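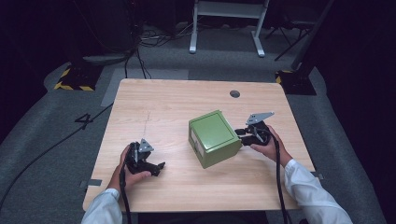

부슈만(Buschmann)의 탁상형 양팔 로봇 플리덤(Plidham)을 석 달 가까이 썼다. 설치한 곳은 우리 공방의 포장실이고, 후반 3주는 집으로 옮겨 부엌과 다용도실에서 돌렸다. 공방에서는 도자기와 소형 목제품을 상자에 담아 보내는 일을 하는데, 포장대에서 하는 동작의 절반은 상자를 집고 돌리고 옮기는 것이다. 사람에게는 동작이라고 부르기도 어려운 일이다. 밝은색 나무 테이블 위에 초록색 상자가 모서리를 앞으로 향한 채 비스듬히 놓여 있으면, 사람은 맨손이든 사진처럼 양손에 검은 그리퍼를 쥐었든 어느 면을 잡을지 고민하지 않는다. 왼쪽은 집게를 벌려 상자 쪽으로 두고 오른쪽은 상자의 오른쪽 면에 갖다 대면 된다. 기계가 이 정도를 혼자서, 하루 종일, 사람이 지켜보지 않아도 할 수 있는지가 내가 알고 싶은 것이었다. 먼저 답을 적자면 상자는 된다. 빨래는 안 된다. 설거지는 조건이 많이 붙는다.

구성과 가격

내가 쓴 것은 팔 두 개와 받침, 머리 위 카메라 기둥, 제어 상자가 들어간 기본 구성이다. 가격은 928만 원이고 설치비는 따로 받는다. 집게 손가락은 고무를 덧댄 평행형이 기본으로 들어 있으며, 흡착 컵은 별매품이다. 받침까지 합친 무게가 68킬로그램이라 혼자 옮길 생각은 하지 않는 편이 좋다. 공방에서 집으로 옮길 때 두 사람이 붙었는데도 계단에서 한 번 쉬어야 했다. 받침 아래에 손 넣을 홈이 있기는 하지만 폭이 좁아서 장갑을 끼면 손가락이 들어가지 않는다.

작업 소프트웨어는 오스테스베르크(Ostesberg)라는 이름으로 같이 제공된다. 첫해 사용료는 본체 가격에 포함되어 있고 이듬해부터 갱신해야 한다. 갱신하지 않아도 저장해 둔 작업은 계속 실행되지만 새 작업을 가르치는 기능이 잠긴다. 구매 전에 이 부분을 꼭 확인하기 바란다. 판매 페이지에는 작은 글씨로 한 줄 적혀 있을 뿐이고, 나는 설치 기사에게 듣고서야 알았다.

설치

설치 기사가 와서 반나절이 걸렸다. 받침을 고정하고 팔이 닿는 범위를 바닥에 표시한 다음 카메라 보정을 한다. 보정용 판을 들고 작업대 위 여러 지점에 차례로 놓는 작업인데, 사용자가 직접 할 수도 있다. 집으로 옮긴 뒤에는 설명서를 보면서 내가 했고 한 시간쯤 걸렸다. 설명서의 한국어 번역은 읽을 만하지만 그림의 좌우가 뒤바뀐 곳이 있다. 왼팔 케이블을 오른쪽 단자에 꽂으라고 되어 있는 그림인데, 본문 쪽이 맞다.

작업대는 따로 준비해야 한다. 처음에는 원래 쓰던 접이식 테이블에 맞춰 설치하려고 했는데 기사가 말렸다. 팔이 무거운 물건을 내려놓을 때 상판이 조금씩 흔들리고, 그러면 카메라가 본 위치와 실제 위치가 어긋난다고 했다. 다리가 굵은 목제 작업대로 바꿨다. 상판은 무광이 좋다. 집에서 쓰던 광택 있는 식탁에서는 천장 조명이 반사되어 투명한 물건을 거의 찾지 못했다.

케이블은 생각보다 거슬린다. 제어 상자에서 팔마다 두 가닥씩 나오고 카메라 선이 또 있다. 포장실처럼 사람이 오가는 곳이라면 덮개를 같이 사야 한다. 별매품을 쓰지 않고 철물점에서 산 배선 몰드로 해결했는데 지금까지 문제는 없다.

상자 포장

공방에서 가장 오래 시킨 일이다. 접혀 있는 상자를 펴는 것은 사람이 하고, 플리덤은 펴진 상자를 집어 돌려 놓고, 완충재를 깐 자리에 제품을 넣고, 뚜껑을 덮어 옆으로 민다. 테이프는 못 붙인다. 정확히 말하면 테이프 커터를 집어서 긋는 동작까지는 하는데 끊는 순간에 힘을 잘못 줘서 상자가 돌아간다. 며칠 시도하다가 테이프는 사람 일로 남겼다.

상자를 집는 방식은 두 가지다. 폭이 집게보다 좁으면 한 팔로 집고, 넓으면 양팔로 양옆을 눌러서 든다. 한 팔 쪽은 거의 실수가 없다. 양팔로 드는 쪽은 상자가 똑바로 놓여 있을 때와 비스듬히 놓여 있을 때의 차이가 크다. 똑바로 놓인 상자는 망설임 없이 잡는다. 비스듬하면 먼저 한쪽 팔로 모서리를 밀어서 각을 맞추려고 하는데, 가벼운 상자는 이때 같이 밀려난다. 밀려나면 다시 보고 다시 민다. 그러다 작업대 가장자리까지 가면 멈추고 알림을 보낸다. 떨어뜨리지 않고 멈추는 것은 마음에 들었다.

9월에 주문이 몰렸을 때 하루치를 통째로 맡겨 보고 기록을 남겼다. 그날 나간 상자가 123개였고 그중 사람이 손을 댄 것이 12개였다. 대부분은 앞에서 말한 밀려나는 문제였고, 나머지는 완충재가 카메라 시야를 가린 경우였다. 속도는 사람의 절반이 안 된다. 옆에서 보고 있으면 답답해서 손이 나가는데, 팔이 움직이는 범위 안에 손을 넣으면 안전 정지가 걸려서 결국 더 늦어진다. 다른 방에 가서 다른 일을 하는 것이 맞는 사용법이다.

깨지기 쉬운 물건에 대해서 묻는 사람이 많아서 따로 적는다. 유약을 바른 컵과 접시는 고무 손가락으로 잘 잡는다. 힘 조절은 물건마다 한 번씩 가르쳐야 하며, 가르치지 않은 물건을 만나면 약하게 잡는 쪽으로 기본값이 잡혀 있다. 그래서 깨지는 것보다 미끄러지는 일이 많다. 석 달 동안 깨진 것은 컵 둘이다. 둘 다 손잡이를 몸통으로 잘못 보고 집은 경우였다. 손잡이가 카메라 쪽으로 정면을 향해 있으면 구별을 못 한다. 컵을 놓는 방향을 정해 둔 뒤로는 같은 일이 생기지 않았다.

작업 가르치기

오스테스베르크에서 작업을 가르치는 방법은 팔을 직접 잡고 움직이는 것과, 손에 쥐는 조작기로 시범을 보이는 것이 있다. 앞의 방법은 단순한 동작에 좋다. 물건을 여기서 집어 저기에 놓는 정도라면 몇 번 만에 끝난다. 양팔이 같이 움직이는 일은 두 번째 방법이 훨씬 편했다. 팔 두 개를 동시에 잡고 끌면 어깨가 아프고, 한쪽에 신경을 쓰는 동안 다른 쪽이 처진다.

시범은 여러 번 보여야 한다. 같은 자리에서만 반복하면 그 자리에서만 잘하는 로봇이 된다. 처음 며칠 동안 내가 그렇게 했다. 상자를 늘 작업대 가운데에 반듯하게 놓고 가르쳤더니 조금만 옆으로 가도 허공을 집었다. 위치와 각도를 바꿔 가며 다시 가르친 다음부터 쓸 만해졌다. 부슈만의 기술 지원을 맡은 케이반 아사디(Keyvan Asadi)에게 메일로 물었더니, 실패할 만한 자리부터 먼저 보여 주라는 답이 왔다. 그대로 했고 효과가 있었다. 답장은 하루 안에 왔으며 영어다.

가르친 작업은 이름을 붙여 저장하고 불러 쓴다. 목록 화면이 불편하다. 이름순 정렬만 되고 폴더가 없다. 작업을 지울 때 확인 창이 뜨지 않아서 한 번은 컵 포장 작업을 통째로 날렸다. 백업은 수동으로 내보내기를 해야 하니 가르친 날 바로 해 두기를 권한다.

집에서: 설거지

집에서는 식기세척기에 그릇을 넣고 빼는 일을 시켰다. 플리덤은 바퀴가 없으므로 세척기 문을 연 상태에서 팔이 닿는 자리에 고정해야 한다. 우리 집 부엌에서는 그 자리가 냉장고 앞이었다. 로봇을 쓰는 동안은 냉장고 문이 반만 열렸다.

빼는 일은 잘한다. 접시는 한 장씩 집어 쌓고 컵은 뒤집어 놓는다. 수저는 바구니째 들어서 옮기게 했고, 하나씩 분류하는 것은 포기했다. 숟가락끼리 겹쳐 있으면 두 개를 같이 집는다.

넣는 일은 다르다. 싱크대에 쌓인 그릇은 크기도 방향도 제각각이고 물이 묻어 있다. 물 묻은 접시는 고무 손가락에서도 잘 미끄러졌다. 국그릇 안에 작은 접시가 들어가 있으면 안쪽 접시를 보지 못하고 통째로 든다. 음식물이 남은 그릇을 헹구는 일은 해 보지 않았다. 손목 부분의 방수 등급이 물이 튀는 정도까지라 수도꼭지 아래로 넣을 수가 없다. 결국 사람이 헹궈서 작업대에 겹치지 않게 늘어놓아야 기계가 넣을 수 있는데, 그 정도를 했으면 세척기에 바로 넣는 편이 빠르다.

집에서: 빨래

수건 개기를 일주일 시켰다. 건조기에서 꺼낸 수건 더미를 작업대에 올려 두면 한 장을 들어 올리고, 모서리를 찾고, 펴서 접는 순서다. 모서리를 찾는 데서 시간이 거의 다 간다. 들었다 놓고, 다시 들고, 반대쪽 팔로 아래를 훑는다. 손수건 크기는 대체로 접는다. 목욕 수건은 팔 길이가 모자라서 다 펴지 못하고 구겨진 채로 접힌 모양을 만든다. 서랍에 넣을 수는 있지만 다른 사람에게 보여 주고 싶은 모양은 아니다.

티셔츠는 더 어렵다. 어깨를 잡아야 할 때 소매를 잡고, 뒤집힌 옷은 뒤집힌 채로 접는다. 양말 짝 맞추기는 제조사도 지원하지 않는다고 적어 두었다. 광고 영상에는 셔츠를 개는 장면이 나온다. 영상에서는 셔츠가 처음부터 반듯하게 펼쳐져 있고, 그 조건이라면 우리 집에서도 된다.

소음과 안전

소음은 낮에는 신경 쓰이지 않는다. 팔이 움직일 때 모터 소리가 낮게 나고 멈출 때 딸깍하는 브레이크 소리가 난다. 밤에 돌려 봤더니 이 브레이크 소리가 벽을 타고 옆방까지 들렸다. 밤 11시 이후에는 쓰지 않게 되었다. 앱에 저소음 모드가 있으나 속도만 줄어들 뿐 브레이크 소리는 같다.

안전 정지는 민감한 편이다. 팔에 무엇이 닿으면 바로 서고, 정해 둔 구역에 사람 손이 들어와도 선다. 고양이가 있는 집이라면 정지가 자주 걸릴 것이다. 다시 시작하려면 제어 상자의 단추를 눌러야 하고 앱으로는 안 된다. 귀찮지만 이 부분은 이대로 두는 것이 옳다고 생각한다. 어린아이가 있는 집에는 권하지 않는다. 정지가 걸리더라도 받침에 사람이 걸려 넘어질 수 있고, 집게 사이에 손가락을 넣어 보려는 아이가 분명히 있다.

고장과 수리

사용 기간 중에 오른쪽 집게의 고무가 한 번 닳아서 찢어졌다. 소모품이고 교체는 나사 두 개로 끝난다. 예비 고무가 상자에 한 벌 들어 있다. 그것을 쓴 뒤에 추가로 주문했더니 배송이 오래 걸렸다. 국내 재고가 없고 트라칸소프(Trarkanthorpe)에 있는 창고에서 온다고 했다. 매일 쓰는 곳이라면 처음 살 때 몇 벌을 같이 주문하는 것이 좋다.

카메라는 한 번 보정이 틀어졌다. 기둥에 외투를 걸어 둔 것이 원인이었다. 다시 보정하니 돌아왔다. 소프트웨어는 업데이트 뒤에 저장된 작업 하나가 열리지 않은 적이 있었고, 다음 업데이트에서 고쳐졌다. 그 사이 열흘 정도는 그 작업을 손으로 했다.

비교해 볼 만한 것

포장만이 목적이라면 팔이 하나인 제품도 있다. 값이 훨씬 싸고 자리도 덜 차지한다. 내가 양팔을 고른 것은 큰 상자를 한 팔로 들 수 없었기 때문인데, 흡착 컵을 쓰면 위에서 들어 올릴 수 있으니 상자 윗면이 평평하고 매끈한 곳이라면 한 팔로도 될 것이다. 우리 상자는 윗면에 손잡이 구멍이 있어서 흡착이 되지 않았다.

사람을 쓰는 것과도 비교해 보았다. 우리 공방은 바쁜 철에만 포장 인력이 모자란다. 그 기간의 인건비만 놓고 보면 본체 값을 되찾는 데 여러 해가 걸린다. 다만 바쁜 철에 사람을 구하지 못해서 발송이 밀린 적이 두 번 있었고, 이 점을 어떻게 치느냐에 따라 계산이 달라진다.

누구에게 맞는가

비슷한 크기의 단단한 물건을 매일 여러 시간 옮기는 작은 작업장이라면 써 볼 만하다. 작업대를 로봇에 맞춰 바꿀 수 있어야 하고, 가르치는 데 처음 2주 정도를 쓸 각오가 있어야 한다. 주문 종류가 날마다 바뀌는 곳이라면 가르치는 시간이 일하는 시간을 넘을 것이다.

가정용으로는 사지 않겠다. 집안일은 물건이 한자리에 있지 않고, 부드럽거나 젖은 것이 많고, 한 가지 일이 끝나면 곧바로 다른 방에서 다른 일이 이어진다. 플리덤은 한자리에서 한 가지 일을 한다. 부엌에서 쓰려고 냉장고 앞을 내주는 것은 3주로 충분했다.

지금은 공방으로 다시 옮겨서 오전에만 돌리고 있다. 중간 크기 상자는 플리덤이 맡고, 큰 상자와 테이프는 사람이 한다. 흡착 컵은 손잡이 구멍이 없는 새 상자가 들어오면 주문해 볼 생각이고, 결과는 이 글에 덧붙이겠다.

장점
상자와 단단한 그릇을 안정적으로 다룬다
실패할 때 떨어뜨리지 않고 멈추는 편이다
기술 지원의 답이 빠르다

단점
비스듬히 놓인 가벼운 상자를 밀어낸다
천과 젖은 그릇에 약하다
작업 목록에 폴더가 없고 삭제 확인도 없다
집게 고무의 국내 재고가 없다
무겁고 케이블이 많다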